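Groleo G2 bench cell: set-up and care

Supplied by Droltwood. Page last revised 17 Aug 2024.

The Groleo G2 is a single-arm bench cell for light pick-and-place work. It comes with the arm, a parallel gripper, the base plate, the control box and one set of practice blocks. Tables are not included. Any flat, rigid top will do provided it is at least 80 cm deep and does not rock when the arm stops suddenly.

Setting up

Bolt the base plate down before the arm goes anywhere near it. Tighten the four bolts in a cross pattern, then check them again after the first day's running. If you are using two tables, keep the whole working area on the one that carries the arm. A join between tables can open up slightly over a few weeks, and taught positions on the far side of it will drift.

Fit the gripper with the power off. Line up the pin, push the collar home and turn it until it stops. Leave enough slack in the gripper cable for the wrist to turn fully both ways — too little and the plug takes the strain, too much and the loop catches on things. Switch on and jog the wrist slowly through its whole range while watching the cable.

The height check is done over a block, with the fingers open and the arm holding still above it.

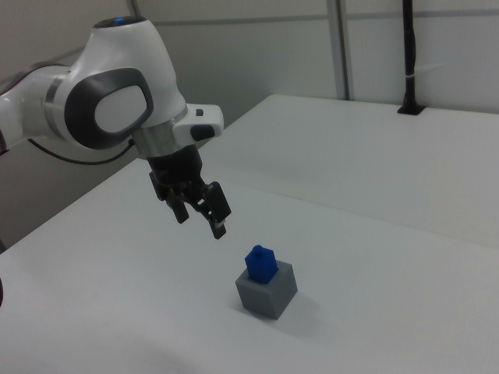 Gripper open above the grey block, with the blue block in place.

Bring the arm down in small steps at reduced speed. Both fingertips should reach the same level. If one touches first, go back to the collar before you change anything in the software, as a collar that is not fully seated is the usual cause. Save the position only when three tries in a row give the same result.

Looking after the gripper

Wipe the finger pads weekly with a dry, lint-free cloth. Do not use solvent. Pads are sold in pairs (part 651) and should be changed as a pair, even when only one looks worn. The slide needs one drop of the Kuhlmann light oil after every 400 hours. Wipe off what is left over, or it will find its way on to the pads.

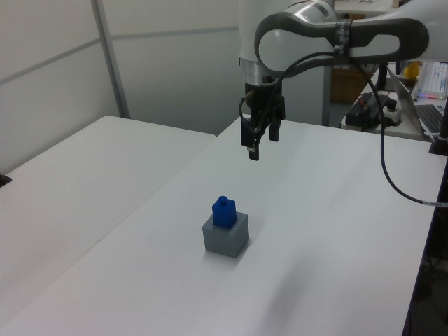
Cables wear out sooner than anything else on the cell, and most of the arms sent back to our Lillmont workshop need nothing more than a new lead. Look along the full length once a month, paying most attention to the places where it bends. Dark tape round the link, where the cables are bundled, holds them to the arm, and the long black one can then arch down beside the table. Replace the tape when the edges start to lift. Do not pull it tight enough to flatten the cable.

Repairs

Leads, pads and collars can be changed on the bench with the tools supplied. Joint covers should stay on. For anything behind them, return the arm in its original carton. Workshop bookings made since July include a free pad change.

Lead, gripper to wrist: 70 cm, in stock
Finger pads, pair: in stock
Collar and pin: to order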